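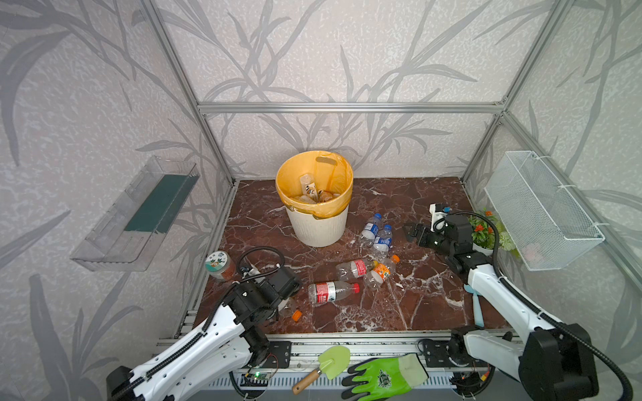

Bay at inspection, both arms on the front rail, bottles down and bin in position.

By Teresa Scanlon
Saturday

Pre-run check, two-arm bay, gripper comparison (Turnonus fingers against Unano fingers)

Anum asked me to write my comments out properly this time instead of ticking boxes, so please forgive the length, I do tend to go on once I get started!

1. Frame and rail. OK. I went over the bolts on the front rail with the hex key and found one a quarter turn slack under the left base. Tightened and marked with paint pen.

2. Left arm cables. OK with comment. The black cables loop up above the gripper, and I would like Preben to look at how much slack we really want there before we go past half speed. They cleared the wall on all 5 slow sweeps, but I was holding my breath a little.

3. Board at left base. Green light on. The red and black wires are out in the open near the rail and I'd be so much happier with a cover over them. Carried over from March (sorry, Jarlath, I know you have a lot on).

4. Right arm. OK. Fingers open and close fully, no grinding. Motor housing checked by hand after the sweeps and only mildly warm.

5. Grip force. Limit set to 300 on the Foley controller for both arms. Please don't raise it for the bottles, even if they slip. Slips are what we're here to compare, and the clear plastic crushes easily.

6. Floor items. Needs attention. There is a loose orange cap near the front rail, and I'd like it logged as a test item or picked up before anyone presses start. Trowel and glove are also along the rail between the bases, so keep the first moves high until they've had their turn.

7. Bin. OK. Yellow liner folded over the rim. It already has some trash in it, so note the starting contents on the run sheet.

8. Walls. Wire basket on the right is held by cable ties, all snug when I tugged them. Clear shelf on the left leans out into the bay, so Teresa M. has added it to the keep-out zone.

9. Emergency stop. Pressed 4 times, both arms halted each time. Lovely.

Cleared for slow runs only, pending items 2 and 6. Copy to Irkenholm with the run sheets.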